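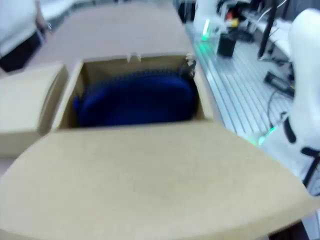
Recurring transfer into brokerage app runs twice after bank re-link

Posted by Oliwia Adamczyk, 20/07/2022

I use the Gorno app on Android to move 155 dollars a month from checking into an index fund. In May I had to re-link my bank because the old authorization expired. Every month after that, the transfer has posted twice, both on the 16th, a few minutes apart. The schedule screen lists one active plan. I have cleared the cache and reinstalled, with no change. Is there a second schedule stored somewhere that the app does not display?

Impi Ahonen

Most likely there is. The schedule is stored on the server and tied to the bank authorization, so reinstalling the app has no effect on it. When you re-link, a new authorization is created and the plan is copied to it. The old plan should be canceled at that point, but if the old authorization is still marked as pending, both will run. The mobile app only displays plans under the current authorization.

Log in through a desktop browser and open Settings, then Linked Accounts, then Show Inactive. If an old entry is listed, open it and cancel the plan there before you remove the link. Removing the link first can leave the plan without a parent record, and support then has to delete it by hand.
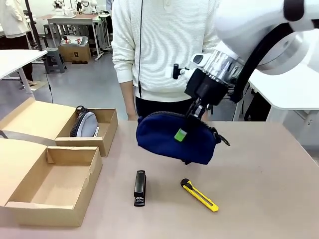

Will canceling the old plan sell the shares it already bought?
Canceling stops future transfers only. Shares already purchased stay in the account until you place a sell order.

Tuominen

Same thing on iOS. I turned off auto invest completely, waited for the next statement and set it up again. One transfer now. Didn't try the desktop thing. You could also ask your bank to put a stop on one of them, but mine wanted a fee for that, and Gorno locked my transfers for 2 days when a payment came back.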